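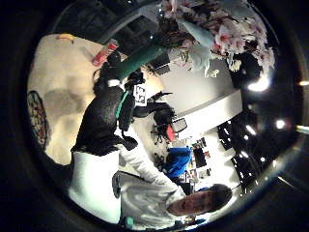
Kudura Floor Rules, second edition
Working rules for teams who record hand demonstrations for robots
By Plametti
Item 1448
In stock

Overview

Kudura is a boxed set of rules for rooms where people put on gloves, pick up hand-held grippers and do ordinary things slowly so that a robot can learn from them. It covers who may wear what, what goes on the floor, what gets written down, and what to do when a bystander walks through at the good bit.

It comes as a spiral-bound handbook, 20 wipe-clean cards, a pad of session sheets and a roll of labels. None of it needs charging. None of it has an app. We were asked about an app by a good many people during the first edition, and several of them had just lost a morning's work to one.

Who it's for

Small and middling teams: a lab with two rigs, a company with a corner of an office given over to demonstrations, a college workshop, a group taking its kit out to fairs and open days. If you have a full-time safety department, you'll have your own rules already, probably in a folder with a very long name. Some of those departments buy Kudura for the cards.

It is written for the people wearing the equipment and for whoever is running the session. You don't need to be an engineer to follow it. You do need to be able to find a pen.

What's in the box

Handbook, A5, spiral-bound, lies flat on a desk
20 cards, wipe-clean both sides, punched for hanging
Session sheets, one pad, two-part so a copy stays in the room
Labels, one roll of 3000, numbered, for recordings, objects and anything else that keeps being called "the other one"
Floor marking guide, folded
Two grease pencils (you will lose the first one)

The nine floor rules

These are printed on the big card. The handbook gives each a chapter. In short:

1. One person runs the session. Their name is on the sheet. If there are two names on the sheet, go back and have the conversation.

2. The wearer can stop at any time, without a reason. "Stop" means stop, including during a perfect take. Especially then.

3. Straps are checked before every run. Snug, flat, no loose tail. A sensor that shifts halfway through gives you data from two different sensors, and you won't be told where the join is.

4. The floor is clear where people walk. Objects for the task have a marked place to start and a marked place to end up. Everything else goes on a table. Rugs are taped down or taken up.

5. No glass, no blades, no hot liquids in the first session with a new wearer. After that, only with a written task sheet.

6. Anyone whose face may be recorded is asked first. This includes colleagues, visitors, and the person who has only come in to borrow a stapler.

7. Every take gets a label, including the bad ones. Bad takes are marked bad. They are not given a hopeful name and left in with the rest.

8. Nobody wears a rig and operates a powered arm at the same time unless the task sheet says so and a second person has a hand on the stop button.

9. Equipment is wiped down and put away by the people who used it, on the day they used it.

We did try for ten. The tenth was about biscuits, and it wouldn't survive contact with a real team.

About the cards

The cards are where most of the use happens. One side has the rule or check in large type; the other has the steps. A few of the ones people ask about:

Gloves and cuffs. How to fit a sensor glove over or under a sleeve, and why you should pick one and stick with it for the whole set. There's a short section on fabric gloves and hygiene, for which the advice is liners, and labelled liners if people are sharing. You may think your team is close. It isn't that close.

Lenses. Wide lenses see a great deal more than you think you're pointing them at. The card has a walk-round to do before recording: screens, whiteboards, name badges, family photos, post with addresses on it. Do the walk-round with the rig on and a second person watching the picture, and go further round than feels necessary.

Objects. Choosing, marking and swapping the things being picked up. Includes our view on substitutes, which is that a different bottle is a different object even if the label's nearly the same and the shop was out of the first one.

Bystanders. How to ask, how to record the answer, and what to do with a take if the answer is no. The card has a script you can read out. Several people have told us the script sounds stiff. It does. It's also short, and it gets the question asked.

Pauses. Hands get tired well before people admit it. The card sets a limit for unbroken wearing, and has a blank box where you can write in a shorter one. There is deliberately no room in it to write a longer one.

Public places. For fairs, corridors, shared offices and anywhere with decorations you didn't put up. Covers notices, a marked edge to the working area, where to stand the spare kit, and a polite way to get children to stop pressing things.

Does it make us compliant?

No. Kudura is good practice, written by people who have run a lot of sessions. It is not a standard, it isn't a certificate, and putting the box on a shelf where an inspector can see it will do nothing except tidy the shelf.

If you're running powered machinery, you need a proper risk assessment under whatever rules apply where you work. If you're recording people, the same goes for privacy law. The handbook has a chapter on each, mostly made up of questions to take to somebody qualified. We've left space for the answers, and quite a lot of space for the follow-up questions.

What's changed in the second edition

The chapter on consent has been rewritten and is now longer than the chapter on cables, as it always should have been.

Labels are numbered. In the first edition they were blank, which we thought was flexible. Users thought it was a roll of stickers.

The cards are punched at the top left as well as the top centre. We got more letters about this than about anything to do with safety.

The hand-held gripper section has been split from the glove section. They share a strap check and very little else.

The flow chart has gone. It was handsome, and it had a loop in it.

Customers with a first edition can buy the new cards and handbook without the box. Use the refill option when ordering. Please don't mix old and new cards on the same hook; the old lens card gives advice we no longer agree with.

Goes with

Dimberg card rail. Wall-mounted, holds the full set in order. Screws supplied, wall not.

Tatlı floor tape. Low-tack, comes up without bringing the varnish with it. Four colours, matched to the floor marking guide. Any decent tape will do if you already have some, though the guide will then be talking about colours you haven't got.

Session sheet refills. Sold in pairs.

Questions we get

Can we photocopy the cards?
For use in the same building, yes. The copies won't wipe clean, so expect coffee.

Can we change the rules?
You can add to them. There's a blank card for house rules. If you want to take one away, the handbook asks you to write down which, why, and who agreed. Most teams get as far as "who agreed" and put the rule back.

Is there a digital version?
A PDF of the handbook comes with every box, for searching. It doesn't include the cards, as they are meant to be in the room, at eye level, being mildly annoying.

We only have one rig and two people. Is this too much?
Start with the big card and the session sheets. Read the consent chapter. The rest can wait until there's a third person, at which point you'll want it quite quickly.

Do you do training?
We don't. We can send a suggested plan for a half-day run by somebody on your own team. It includes a practice session that goes wrong on purpose in four places. Teams usually find five.

What about robots that move about the room?
Outside the scope of this set. The floor rules assume the arm is fixed and the people are the ones wandering.

Ordering and returns

Order by item number, single boxes or multiples. Boxes go out flat-packed in card, with no plastic apart from the film on the labels. Returns are accepted if the pads are unused. A handbook with notes in the margin can't go back on sale, but if the notes are rude about a particular page, send us a copy of the page.

Corrections to the second edition are listed on a single sheet, last updated March 13, 2025, and included in all boxes sent after that date. If yours is older, ask and we'll post one. It's mostly commas, plus one arrow on the strap card that pointed the wrong way.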